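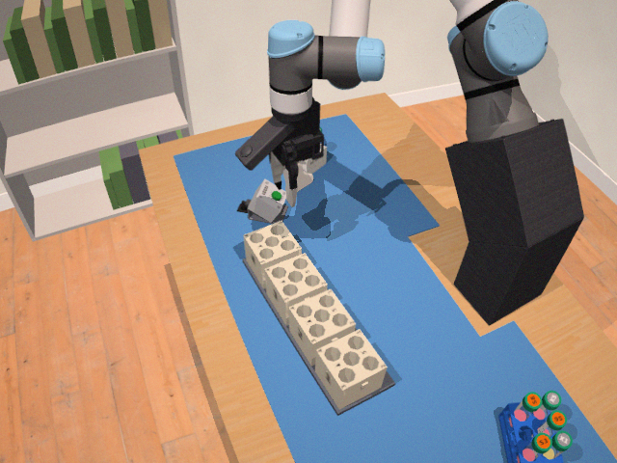
Section 4: Shared table rules for two arms

Rules for a shared table are best settled before anyone writes a single waypoint, and I say that as someone who has had to unpick the other approach more than once! Two arms over one work surface will sooner or later want the same bit of air. With a row of cream racks under one gripper and a blue tube rack further down the mat, you've already got two places worth drawing on your plan, and the space between them is the part people forget. So this section is about who may go where, and when. I do all of it in the Orkton simulator first, and I'd ask you to do the same.

You'll need your cell file open, both arms loaded and the zone editor switched on (it's under Layout, not under Safety, sorry, I didn't choose the menus).

4.1 Drawing the zones

1. Open the zone editor and pick Top view.

2. Draw one zone for each arm. Keep to the mat if you can. If your mat has a cut-out in it, draw straight across and don't try to follow the edge, or you'll get a fiddly shape the planner hates.

3. Draw the shared zone last. Give it a name that a tired person will understand. Ours is called MIDDLE. Raquel Quintela once inherited a cell with zones called Z1a and Z1b and still talks about it.

4. Set the shared zone to One arm at a time.

5. Save, then close the editor. The zones don't take effect until it's closed.

Note: a zone is checked against the whole arm, elbow included. If the planner refuses a move that looks perfectly fine at the fingertips, look higher up.

4.2 Heights and speeds

1. Set the travel height so that whatever the gripper is holding clears the tallest rack, with a bit to spare. Measure from the bottom of the held part. I've seen people measure from the fingers, and then the part drags through everything.

2. Set the speed limit in the shared zone. I start at 400 mm per minute, which feels painfully slow, and go up only after a clean run.

3. Turn on Slow near racks for both arms, including the one you think never goes near them.

Caution: the numbers in the simulator are a starting point for the real cell. They don't replace your own risk assessment, and whoever signs for the cell has to be happy with stopping distances measured on the real arms.

4.3 The dry run

1. Take everything out of the grippers and run the program at quarter speed, start to finish.

2. Load the parts and run it again, with your hand near Stop even in simulation (it's a good habit to carry over).

3. Press Pause while one arm is in the shared zone. The other must wait outside. If it creeps in, go back to 4.1, step 4.

4. Do 5 clean runs in a row before you export. One bump and the count goes back to nothing, and yes, that includes brushing a rack.

Note: Vasco Figueiredo asked whether a near miss spoils the count. In our shop it does. Write your own rule down and stick it in the cell file under Comments, so the next person isn't guessing.

When the runs are done, export the cell file and carry on to section 5, Moving to the real cell.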